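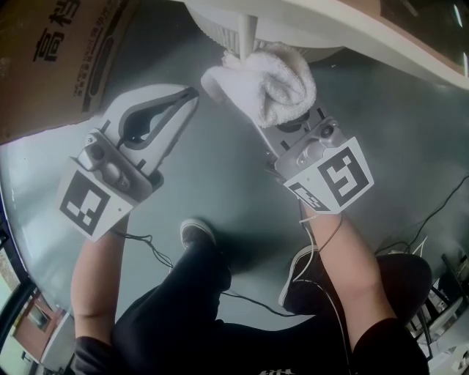
Xuân Mai wants to know why we spend a whole session on the parts of a table that guests never see. She wrote it at the bottom of her October feedback sheet, and two more of you wrote nearly the same thing, so I'm starting with it. I love this question! The top of a table gets wiped after every coffee. The pole under it gets knees, shoes, bags, mop splashes and sticky little hands, and then it gets ignored for months. Sit down at any café, drop your napkin, lean over to pick it up, and you'll find out in a second how well the place is kept.

Room Care 1, Handout 4
Pedestal tables: the pole, the underside and the foot

What to have with you

One folded terry towel for the pole, a second one kept dry, a soft brush (an old toothbrush is great), a small bowl of warm water with a few drops of dish soap, and a kneeling pad if your knees are anything like mine. The training room stocks white towels, and I like them for this job. Dirt shows on white, so you know when to turn to a fresh side.

Please don't bring the blue scouring pads from the kitchen. They take the shine off painted metal in one pass and we can't put it back.

Folding the towel

Fold it in half, then in half again, then once more if it's a big one. You want a pad a little larger than your palm. Folded this way you have a stack of clean faces, and you work through them one at a time. Lâm Nông folds hers in thirds and gets a narrower pad that wraps nicely on a thin pole, and I've started doing that too on the bar tables.

A bunched-up towel is the most common thing I correct in this session. It touches the pole in a few spots and skips the rest, and the loose end drags on the floor and brings grit back up with it.

Working the pole

Start at the top, right where the pole meets the underside, and come down. Drips run down, dust falls down, and you follow them.

Press the pad flat against the pole and let it curve around. Pull down in one long stroke, as far as you can reach without moving your feet. Turn the pad to a clean face, move a quarter of the way around, and go again. Four strokes will take you all the way around most poles. Then do the same with the lower half.

Keep a hand free for steadying when you can. A round table on a single pole is heavier up top than people expect, and if you lean your weight into the stroke the whole thing can rock. If it does rock, stop and check the foot before you carry on (see below).

White poles need a slower hand than black ones. Shoe marks sit in a band near the bottom, usually at toe height, and they look permanent. Most of them aren't! Hold the damp pad on the mark while you count to 11, then rub in small circles. Svyatoslav Demchenko got a mark off the corner table last term that I had written off completely, with nothing but warm water and patience, and I was thrilled.

The underside

Some tabletops are smooth underneath and some have ribs. The ribs stiffen a thin top without making it heavy, and they also collect crumbs, lint, spider thread and, yes, chewing gum.

For ribbed undersides:

Brush first, dry, working outward from the pole to the rim.
Follow each rib with the brush, then the groove beside it.
Wipe with a barely damp towel. If water is dripping on your sleeve, wring it out again.
Finish with the dry towel, paying attention to the rim where fingers go when someone pulls in a chair.

Gum comes off more easily cold. Put an ice cube in a small bag, hold it on the gum for a minute or so, and lift with a plastic scraper. Don't use a knife.

Screws and fittings: run a finger over each one. You're feeling for anything loose or standing proud. Don't tighten it yourself during this session, just put it on the sheet with the table number.

The foot

Crouch down properly for this one. The foot has an upper face that catches dust and an edge that catches everything the mop pushes at it. Gray-brown buildup along that edge is old mop water, and it softens if you lay a damp towel over it while you do the underside. Nice bit of timing there - the soaking costs you nothing.

Check that the table stands level when you finish. Press lightly on the rim at four points. A wobble may be the floor and may be the table, and moving it a hand's width usually tells you which.

Our tables

You'll meet two kinds in the practice rooms. The Stendeo 492 is the smaller one, and the Polley 593 is the wide one, which takes longer because of the reach. Do a 492 first. When you can do it without going back for missed spots, move on to the 593.

Tùng Trình has asked for time on the folding Hinby table as well. That has a hinge under the top and needs its own handout, so it will wait until Session 6.

Before you leave your table

Look at it from a chair, then from the floor. Seriously, get down there and look up! The light comes in sideways under a tabletop and shows every streak that you couldn't see from standing.

Used towels go in the wash bin unfolded. Bowls get rinsed and turned over on the rack.

For next time

Pick one pedestal table outside this building, at home or in a café where they know you, and look it over from rim to foot. Write half a page on what you found and what order you would clean it in. Sketches welcome. Liên Hồ turned in a cross-section of her aunt's kitchen table last year, every groove drawn in, and it's still pinned up by the sink in Room 2 if you want to see how far you can take this.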